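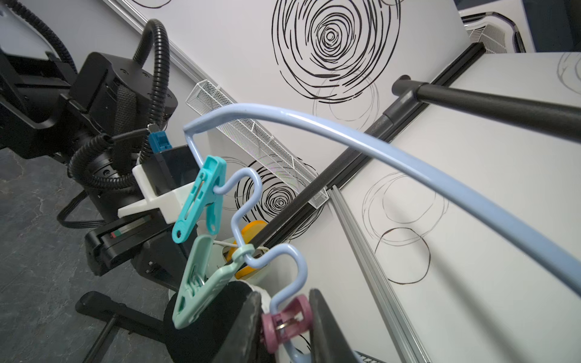
**Progress report: Tukach dual-arm handling project, open day**
Date: 2025-08-11
Prepared by: Ilir Hoxha, Paterson Automation Lab
For: Kirstin Cairns, program manager, Inier Fund

**1. Purpose**

The grant agreement requires one public demonstration before the December review. It was held at the Paterson site and covered work package 3, handling of light goods on hangers and clothespins. Work packages 1 and 2 were presented as posters only.

**2. Demonstration setup**

The enclosure was the same one used for internal testing. Two arms are bolted to a common rail at the front, each with a two-finger gripper, and work on a clothing rack between them. Goods for the session were shoe insoles in several colors, hung by clothespins from a plastic hanger. The patterned wall panels were left in place so that visitors saw the same background the system was tuned on.

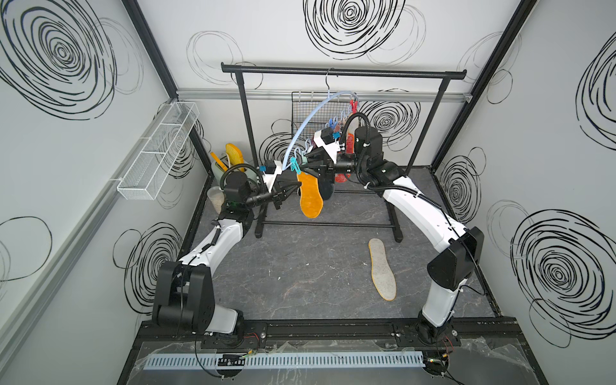

Insoles were chosen over the socks named in the original plan. They keep their shape in the gripper, and a failed grasp is easier to log. The change was agreed with Inel, our integration partner, and does not affect the budget.

**3. Attendance and operation**

We registered 40 visitors against a planned capacity of 100. Sessions ran in small groups. An operator stood at the stop button throughout and no safety stop was triggered. One session started late after a cable check on the left arm.

**4. Data**

The project log now holds 3,557 handling attempts, against a target of 2,000 for this period. Attempts made during the open day are stored separately and are excluded from that total.

**5. Open issues**

- Clothespins of different shapes still need separate grasp settings. A shared setting is being tested.
- The lower part of the hanger can swing when one arm releases it. A slower release is in use for now.
- Visitors asked for a screen showing the current task step. Inel has quoted for one; a decision is needed from the fund.

**6. Next period**

Work package 3 continues with mixed goods on one hanger. The draft evaluation report will be sent to Kirstin Cairns ahead of the December review, with the separated open day log attached as an annex.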